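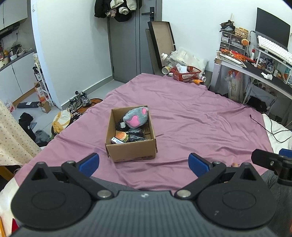
Okay so Wednesday was a mess, and I promised I'd write these up even when they make me look bad, so let's go.

If you're new, I've been spending my evenings with a pair of handheld grippers, packing stuff into a cardboard box and taking it out again (my knees hate me). The recordings go to Lavanya Nadar over at Cerbridge, who uses them to teach a robot arm to do the same thing. Plushies, a toy hamburger, shiny crinkly packages, whatever I've got lying around. It's weirdly relaxing!

Except the left gripper had been lying to me. For 30 whole recordings!

I only found out because Lavanya messaged me with a graph and a lot of question marks. According to the data, my left hand never closed all the way. The fingers would come together, I'd pick the thing up, and the log would swear there was still a gap of 9 millimeters. Picture a robot learning that. It would think you can lift a hamburger by sort of hovering near it.

My first guess was the cable, so I swapped it. Nope. Then I restarted everything, drank a coffee, restarted everything again. Nope. Araba Kpodo (bless her, she picked up at 11 at night) told me to stop poking at the software and wiggle the finger. And it wiggled! A screw at the base of one finger had backed out just enough that the linkage was slipping before the sensor noticed anything. Ugh.

The part that bugs me is the safety side. I'd felt a little click in that hand for days and kept going. The last time I ignored a click, the finger snapped shut on my thumb and I had a purple nail until September.

So now I check all the screws before I start, with a dab of threadlocker on the ones that move, and I do 4 slow open-and-close tests while watching the numbers. It takes maybe two minutes. Lavanya thinks she can correct some of the old recordings, but the worst ones I'm redoing this weekend, hamburger and all. Wish my knees luck.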